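Mendia Building - September walk-through, floors 1 and 2
Unit ref 998. Start 8 am, done by 11.

Exits and stairs
Front doors - OK. Closer still slams, adjust.
Rear stair - OK, lights good both landings.
Side exit by Plunberg unit - FAIL. Pallets again. Moved while I was there but this is the third sheet running. Needs a sign or a fine or both.
Exit signs - one out, second floor west. Bulb orderd.

Fire equipment
Extinguishers - all tagged, pins in. The one by the loading door is hung too high, lower it.
Hose cabinet - glass cracked, still closes. Replace.
Alarm panel - no faults showing. Log book missing, find it.
Sprinkler heads - storage room has boxes stacked right up to them. Need 18 inches clear. Told Macedo desk, will recheck.

Electrical
Main panel - clear in front, labels faded. Relabel.
Meter read 1,357 at time of visit.
Power strips - two daisy chained under the copier. Unplugged one, left note.
Kitchen outlets - test button works on both. 

Floors and walkways
Lobby mat - corner curling, trip hazard. Tape today, new mat on order.
Ramp - grip strips worn at bottom half.
Hallway carpet seam outside restrooms - lifting. Same as last time!! Rukska said they'd glue it, not done.

Restrooms / water
Hot water - too hot at the second floor sink. Turn heater down and retest.
Leak under ground floor sink - slow drip, bucket is not a fix.
Vents - dusty but running.

First aid
Kit, front desk - short on burn gel and small bandages.
Kit, kitchen - eye wash past date. Toss and replace.
Contact list on wall - old phone number on it, reprint.

Work tables and open floor
Table tops - no splinters or sharp edges felt. Pass.
Concrete - no cracks to trip on, tape marks lying flat. Pass.
Ceiling lights - one flickers near teh back windows. 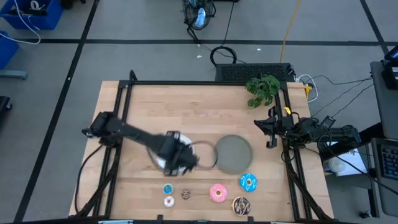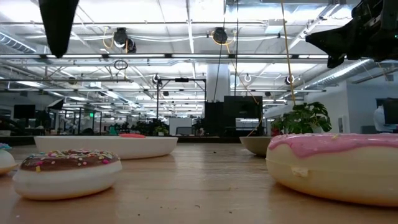 Wood table tops with toy donuts on them, both views. Item: work tables - pass.

Recheck - side exit, sprinkler clearance, carpet seam, hot water. Everything else can wait for the next round.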